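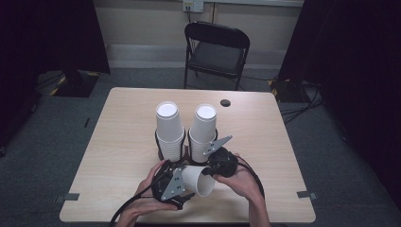 今日工位:两摞纸杯,一副手持夹爪,一个我。

1/ 更新一下近况。我现在的工作是教机器人拿纸杯。教法很传统,手把手,只不过学生本人不在场,我捏着它的夹爪替它上课,录下来回头给它看。

2/ 项目代号 Gultow。我妈问我在忙什么,我说在做 Gultow,她说哦,注意腰。

3/ 纸杯这东西你平时不会尊重它。捏紧了杯口变椭圆,捏松了滑出去,杯子横过来以后开口朝哪边还得想一下。人拿杯子不过脑子,一旦要示范给别人看,突然就不会拿了,跟被人盯着走路一个道理。

4/ 这一批任务要录 849 条。我录到第 600 条的时候梦见自己给纸杯开家长会。

5/ Cyril Bickerstaff 看了我前几天的数据,批注只有一句:“第三秒犹豫了。”是的,我犹豫了,那会儿我在想午饭吃什么。现在模型到了第三秒也会停一下,学得真像。

6/ 有人问为什么不用遥操作。用过,六月那阵子 Drellard 那套主从臂我摇了 7 个下午,力反馈约等于算命。手持的好处是手感是自己的,坏处是手酸也是自己的。

7/ 小经验给同行:放杯子之前先停半拍再松指。别一边松一边撤,它会把“撤”学得特别好,“放”完全没学。杯子就那么跟着飞了。

8/ 还有,示范不要太完美。Melina Kokkinos 录的轨迹漂亮得像书法,结果杯子偏一厘米策略就懵了。我录的歪歪扭扭,反而能救回来。组会上管这叫“数据多样性”,我回家要把这四个字裱起来。

9/ 评论区问机器人什么时候能给大家倒咖啡。先让它把空杯子拿稳吧,咖啡的事归 Plernarby 那边管,他们还在跟杯盖搏斗。

10/ 休息完了,继续。下一条是左边那摞。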